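# zisari-ladder-notes

梯子选购、检查和存放的个人笔记，外加一份登记表模板。纯 Markdown 和一个 CSV，没有代码，没有依赖，装不坏。
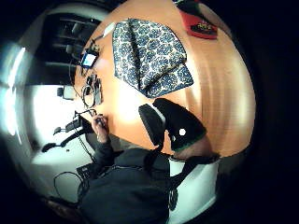 这份笔记原本是给自己用的。我家住在一栋老楼的顶层，层高夸张，换个灯泡都算高空作业，于是几年下来攒了好几架梯子，也攒了好几次后悔。后来邻居来借梯子，借完总要问一句"这个能踩到第几级"，问得多了，我就把答案写了下来。大部分内容是晚上在那张圆木桌边敲出来的，桌上黑线白线各走各的，还有一只蓝白花纹的布袋占着地方，所以文件结构如果有点乱，和桌面倒是一脉相承。梯子的部分我尽量写得比桌面整齐。

## 仓库里有什么

| 文件 | 内容 |
| --- | --- |
| `choose.md` | 选哪一种梯子，选多高 |
| `check.md` | 上梯前的检查，附报废标准 |
| `store.md` | 存放和搬运 |
| `stairs.md` | 楼梯间里怎么用梯子（先读完再动手） |
| `register.csv` | 登记表模板，每架梯子一行 |
| `glossary.md` | 术语对照，中文、英文、德文 |

正文摘要就在下面。懒得打开各个文件的话，读这一页也够应付换灯泡和摘窗帘了。刷外墙不够，请往下看"不适用的情况"。

## 选哪一种

家用梯子大致就是人字梯、直梯、伸缩梯和多折梯。销售员会告诉你多折梯一架顶四架。从重量上说，这话没错。

**人字梯**适合绝大多数室内的活。自己能站住，不用找墙靠，买的时候先看撑杆锁不锁得死，再看踏板宽不宽。踏板窄的人字梯站十分钟脚底就开始抗议，刷天花板的人会懂。

**直梯**便宜、结实、轻，缺点是必须靠着东西。靠在石膏板上会留两个印子，靠在雨水槽上会留下一根需要更换的雨水槽。我两样都试过了，各位不必再试。

**伸缩梯**收起来很小，塞得进柜子，因此广受小户型欢迎。每一节的锁扣都要单独确认，听见响声不算数，要用眼睛看指示标记。收梯时手指别放在两节之间。这句话我在 `check.md` 里写了，在 `store.md` 里又写了，现在写第三次。

**多折梯**能变成人字梯、直梯、工作平台，还能变成一种说明书上没有的形状，让你坐在地上研究一个下午。关节多，检查的地方就多。买来以后如果一年到头只用一种形态，当初不如就买那一种。

## 选多高

常见的错误是拿天花板高度去买梯子。该算的是你站的那一级离地多高，再加上你自己伸手能够到的高度。

还要扣掉不能站的部分。没有扶手的人字梯，最上面两级一般不给站人，具体看梯身上的标签；直梯顶上要留得更多。标签上画着一个小人和一把叉，画得很难看，意思很清楚。

挑一架刚好够的梯子，最后总会踮脚。踮脚的时候人会伸手去抓最近的东西，在我家，那通常是吊灯。

## 承重

承重要把人、衣服、工具和手里的油漆桶算在一起。我的登记表里单独有一列 `max_load_kg`，填标签上印的数字。标签掉了就填 `unknown`，这架梯子随后进入"只准用来晾毛巾"的类别。

体重 90 公斤的人提着一桶涂料上梯，已经和光看体重时算出来的结果很不一样了。请诚实地上秤，秤又不会说出去。

## 上梯前的检查

全套流程在 `check.md`，这里是短版：

- 梯脚的胶垫都在，没有磨平，没有嵌进石子。
- 踏板不晃，铆钉不松，没有裂纹和弯折。
- 撑杆或绑带完整，锁扣能到位。
- 踏板上没有油、泥、湿漆。
- 标签还看得清。
- 附近有门的话，锁上，或者让人看着。

最后一条看着像废话。Nesrin Keskin 给这份清单提过修改，她坚持要把它从脚注提到正文，理由是她家卫生间的门朝外开。我没有追问细节，照改了。

铝梯弯了不要自己敲直。敲直以后它看上去是直的，这恰恰比弯着更麻烦。木梯不要刷不透明的漆，裂纹会藏在漆下面；想保养就上清漆或者木油。玻璃钢梯表面起毛刺，说明该认真看一遍了，顺便也该戴手套了。

## 地面

梯子最怕的地面排名如下，纯属个人意见：

1. 刚拖过的瓷砖
2. 没固定的地毯
3. 刚下过雨的草地
4. 看着平、其实往地漏那边斜的阳台

草地上可以垫一块够大的硬木板，把受力摊开，垫好后先在最低一级踩几下试试。垫书不行，垫砖头也不行，垫叠起来的纸箱说明你该休息了。

直梯的角度，老规矩是高四出一：靠点离地四份，梯脚离墙一份。太陡会往后倒，太缓梯脚会滑。嫌算起来麻烦的，可以脚尖抵着梯脚站直，手臂平伸，掌心刚好碰到踏板，就差不多了。

## 楼梯间

楼梯间单独成篇，原因是问的人最多，乱来的人也最多。短版是：普通人字梯不能骑在台阶上用，哪怕看起来"正好卡住"。要用腿长可以分别调节的梯子，或者搭配套的平台，而且只用厂家标明可以这样用的型号。

每条腿调完都要锁，锁完再从侧面看踏板是不是水平。眼睛在楼梯间里很容易被斜线骗走，带一把小水平尺上去，比相信自己强。

## 存放

横放最好，挂在墙上，挂钩托住侧梁，不要挂踏板。长直梯只挂两个点容易从中间下垂，多加一个托架。木梯避开暖气和潮湿的墙角；玻璃钢梯避开长年直晒。

竖着放也行，上端要拴住。没拴住的梯子会选一个深夜倒下来，并且倒在走廊里。

搬长梯时前端略抬高，过拐角慢一点。整栋楼里所有墙角的磕痕我都认得，其中一部分是我的作品。

## 登记表字段

`register.csv` 的列如下：

| 列名 | 说明 | 示例 |
| --- | --- | --- |
| `id` | 自己编，别重复 | `L2` |
| `type` | step / straight / telescopic / multi | `step` |
| `brand` | 照标签抄 | `Clasmont` |
| `steps` | 踏板级数 | `6` |
| `max_load_kg` | 标签上的最大承重 | `unknown` |
| `last_check` | 最近一次检查的日期 | 留空 |
| `status` | ok / repair / retired | `ok` |
| `lent_to` | 借给谁了 | 留空，但愿如此 |

`brand` 一列里我自己的数据有 Clasmont 和 Marchand，没有推荐的意思，当时店里就剩这些。Nillus 那架已经 `retired`，胶垫停产，换不到合脚的。

`lent_to` 是后加的，也是整张表里唯一真正改善了我生活的字段。

## 不适用的情况

- 职业作业。请按当地的法规和单位的规程来，这份笔记没有任何效力。
- 屋顶、外墙高处、靠近电线的地方。找专业的人。金属梯离电线远一点，再远一点。
- 大风天。梯子受风面积不大，扛着板子的你受风面积很大。
- 喝了酒、头晕、刚和家里人吵完架。灯泡可以明天换。

## 已知问题

- `glossary.md` 的德文部分是照着说明书抄的，复数可能有错。
- `stairs.md` 缺示意图。我画过，画出来的楼梯没有人能走上去。
- 长度单位全是公制，英尺换算计划八月补上。
- Excel 打开 `register.csv` 可能把中文显示成乱码，导入时选 UTF-8。

## 修改和反馈

欢迎提 issue，错别字也算。提修改建议时请写明梯子类型和使用场合，"我一直这么用也没事"不构成使用场合。

文字部分按 CC BY 4.0 发布，登记表模板随便拿。最近一次整理：2026年7月18日。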